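Re: [letterpress-l] Wood type for the Saturday poster swap

On Saturday morning a member wrote:

> Has anyone printed with the new Stalholm wood type, the wide
> one cut in Handevby? I have a poster to design for the swap and
> I can't decide between that and my old Wróbel. The Wróbel is
> missing half its punctuation and the E's are chewed up. Also,
> what paper is everyone using? The last swap was all over
> the place.

Hi all,

Yes! I bought the 12-line Stalholm last winter and I've used it on three posters now, so I have opinions. It's a lovely thing to look at in the drawer, very even, very crisp, and it's murder on short words. Set "JAZZ" in it and you get a fence. Anything over six letters is great, though, and the R has a leg on it that makes me want to put an R in everything (my last poster was for a bakery called Plollurthorpe Rye, so I got my wish).

The Wróbel is the opposite, all bumps and personality. If your E's are chewed up I'd let them be chewed up. I ran 178 copies of a gig poster with mine and the worn letters were what people kept pointing at.

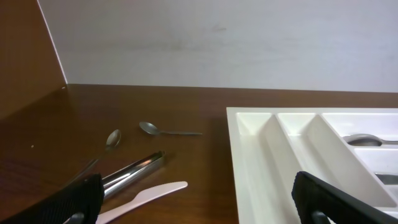
On ink, go easier than you think you need to. Both faces are wide and they drink it up on the first few pulls, then suddenly you're drowning and the counters start to close. I work mine out on the slab a bit at a time and mix small batches with whatever is around, and a plain metal teaspoon is about the right size for it, bowl for scooping and the back of it for smearing out a test swatch next to the old one. For the bakery job I wanted a warm brown and went through far too much red getting there. Start with the brown and creep up on it, is my advice.

Paper: I'm on a 400 gsm cotton for keepsakes, but that's silly for a swap, you'd go broke and the mailing tubes hate it. Something much lighter and uncoated will do fine. Could we at least all agree on one size this time? I still have one from last year that won't fit in any frame I own.

I'm in for 12 copies, and I'll bring the leftover Stalholm specimen sheets if anybody wants one.

> Also is the deadline still the end of February?

As far as I know, yes, but I missed it last time so don't go by me.

Happy printing!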